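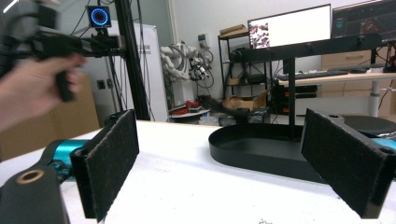 The Weight of the Mail

The bus to Ernavville left at 6:12 and the driver did not wait for people who were running. My sister had told me this, so I got to the stop early and stood in the cold with one bag and the box on my hip.

The box was from our father. He had left it at the post office in Kisten, where he sorted mail until January, and they called my sister to come get it. She had work. I had no work that week, so I went.

It was heavier than it looked. The clerk had put tape on it in both directions and written our last name on the side, spelled wrong. She said he had been a good man to work next to. I said thank you. She said he still owed 14 dollars to the coffee fund, and then she looked sorry she had said it. I gave her a twenty and she went in the back for change and was gone a long time.

On the bus I held the box on my lap. A boy across from me asked what was in it.

"I don't know," I said.

"You could open it."

"I could."

He watched it for a while and then fell asleep against the window. His mother pulled his hat down over his ears.

The road follows the river as far as the Ambrosio bridge and then goes up. It was dark when we started and gray by the time we reached the top, and there were cows standing by a fence with frost on their backs. My father used to drive this road every Sunday to see his own mother. He kept the radio off. He said he needed to hear the engine, though he knew nothing about engines, and when the truck finally quit he stood looking under the hood until someone stopped.

My sister was waiting in the parking lot with her coat over her work clothes. She took the bag and left me the box.

"Did you look?" she said.

"No."

We opened it at her kitchen table. There was a sweater, a mug, a pair of shoes with the heels worn down on the outside, and a great many letters held together with rubber bands. We thought at first that he had stolen them. Then my sister turned one over and it was his writing, addressed to our mother at the old place on Detance Street, number 2398, where she had not lived since we were in school. Every one had a stamp. Not one had been postmarked.

"There must be 200," my sister said.

She put the kettle on. I took the rubber band off the first bundle and it broke in my hand, and the letters slid across the table and one went on the floor.

"Do we send them?" she asked.

Our mother was living four blocks away by then, with a man who fixed furnaces. She had come to the funeral and sat in the back.

"The stamps are too old," I said. "They'd come back."

My sister picked the letter up off the floor and wiped it on her sleeve. Then she got her car keys.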